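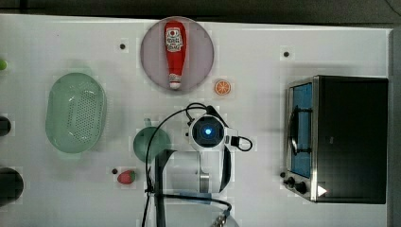

The Last Spoonful

Birsen Yurt keeps 12 opened jars in the door of her refrigerator, and until last November she could not have told you how old any of them were. The mustard came with her from her old apartment in Prarkau. The relish was there for a cookout she no longer remembers.

Most homes have a shelf like this. Condiments are bought for one meal and used for a dozen more, a little at a time, and they rarely get thrown out on purpose. They just move toward the back.

Yurt runs the kitchen at Kırmızıgül, a lunch place in Kamholm with 42 seats. At work, every container gets a strip of tape with the day it was opened. At home she never bothered. "I'd be written up for my own fridge," she says.

She started taping her jars at home too, and the habit changed how she shopped. Once she could see that a bottle of hot sauce took most of a year to finish, she stopped buying the large size. She also quit picking up a second jar of anything before the first was gone.

Vinegar, salt and sugar do a lot of the work in keeping ketchup and mustard good. Mayonnaise and creamy dressings need more care, and the label is the place to check. Quality goes before anything else: color darkens, flavor flattens, water collects on top.

For the end of a jar, Yurt has a few standard moves. Mustard gets oil and vinegar poured in and a hard shake – dressing for two salads. Jam goes into a pan with a splash of water and ends up on pork. Ketchup goes into the bean pot, bottle rinsed out with a little stock.

The relish from the cookout went in the trash. The mustard from Prarkau lasted until spring, when she finished it on a ham sandwich and washed the jar for buttons.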